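July
By Béla Kovács

Koller 531 Countertop Wrap Dispenser

The Koller 531 holds one roll of food wrap up to 12 inches wide and cuts it with a sliding blade. It is made for small kitchens, delis, bakeries and break rooms where somebody wraps trays a few times an hour. For heavier use, see the Jamine floor stand, which takes two rolls side by side.

The body is powder-coated steel with rounded corners. The lid lifts straight up and stays open on its own, so you can drop a roll in with both hands. Two end caps hold the core and let it turn freely. The caps are the same on both sides and can't be put in backward.

The blade travels in a plastic track along the front edge and cuts in either direction. It sits inside a small carriage, so fingers don't touch the edge in normal use. Replacement carriages are sold in packs of six under part name Cimeo. We change the one in our own test kitchen when the film starts to drag at the corner — usually the left corner, for right-handed users.

What fits

Most film sold in 12-inch widths will fit, including thin cling film and the heavier freezer grade. The roll well takes a full 1,000-foot roll with room to spare. Short household rolls fit too, but a light roll can jump when you pull fast. The Rana tension bar, sold separately, presses on the film and stops this. It clips to the inside of the lid without tools.

Foil and parchment can be used with the same body if you order the foil carriage. Do not cut foil with the film carriage. It will dull in a day.

Setting it up

Peel the backing off the four rubber feet and press them into the marked corners. Wait 60 minutes before moving the dispenser. Place the roll so the film comes off the bottom and toward you. Draw it over the front bar, lay it on the grip strip, and close the lid. Run the blade across once to square off the end.
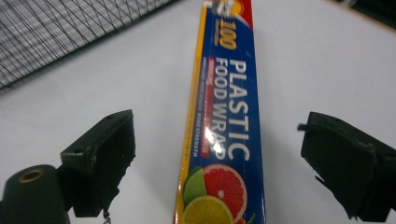 Page last changed: July, 4:10 p.m.

If you are moving over from boxed wrap, take the roll out of its carton before loading. The carton's cutting edge is not needed, and the roll will not turn properly with cardboard around it. Check the width before you order — the length on the front of a box tells you nothing about whether the roll will fit the well.

Cleaning

Wipe the body with warm soapy water and dry it with a cloth. The end caps and tension bar can go in the top rack of a dishwasher. The carriage can't. Crumbs in the track can be brushed out with a dry pastry brush. Don't oil the track, as oil ends up on the film.

Ordering

The 531 comes in white or gray and ships with one film carriage, two end caps and four feet. Rolls are not included. The foil carriage and the Rana bar can be added to the same order and will be packed in the same box. Wall brackets fit the current body only. Older units have a flat back with no screw holes and have to stay on the counter.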